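Painting cardboard or wooden boxes so the colour doesn't go streaky?
Crafts and Home forum > Paint and Finishes

leko_lane
Evening all. I've got a pile of plain lidded boxes to paint for my sister's sewing room and I'm after strong, flat colour. Every time I do a bright one I can see the brush marks on the lid. Blue and red I can live with, but orange is driving me up the wall!

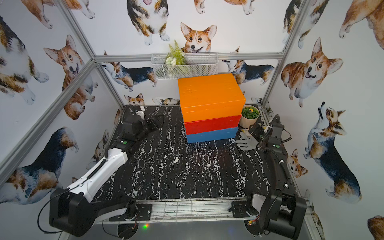
Orange on top, then red, then blue. Look at the lid on the orange one.

I'm using little tester pots. Do I need a primer, or just more coats? I've got 28 to get through by the end of March so I'd rather not do five coats on each (my wrist won't thank me).

Trilok Pant
Primer, every time. Orange and yellow are rubbish at covering, whatever the tin says. Put a white coat down first, let it go properly hard, then two thin coats on top.

mittal_akash
Disagree with Trilok on white. I use a pale pink under orange and it needs one less coat. White makes it look a bit like squash, if you know what I mean.

Trilok Pant
Pink under orange? Never heard of it. I've done kitchen doors for years with white and had no complaints.

mittal_akash
Doors aren't boxes though, you've got room to lay it off. Try it on a scrap before you knock it.

AartiR
Can I put in a word for a foam roller? The small ones, 94p each in our hardware shop. I gave up on brushes for anything flat. You do get a bit of an orange-peel texture (sorry) but it's even all over, and to my eye that's nicer than stripes. Also love the corgis!

leko_lane
Thanks Aarti, they make me smile too. Does the roller cope with edges? Mine always end up with a fat ridge of paint along the lid.

AartiR
Go over the edges with a nearly dry brush first, then roll in towards the middle. And paint the lids off the boxes or they'll stick. I lost a nice one that way, tore the paper right off.

Rimantas V
Sand between coats, 2 minutes with a fine pad. All this talk of pink and white and the lady just needs to sand.

Trilok Pant
Sand AND prime.

leko_lane
Right, I'll do one with white and one with pink tonight and roll both. Will report back. Rimantas, what grit is your pad?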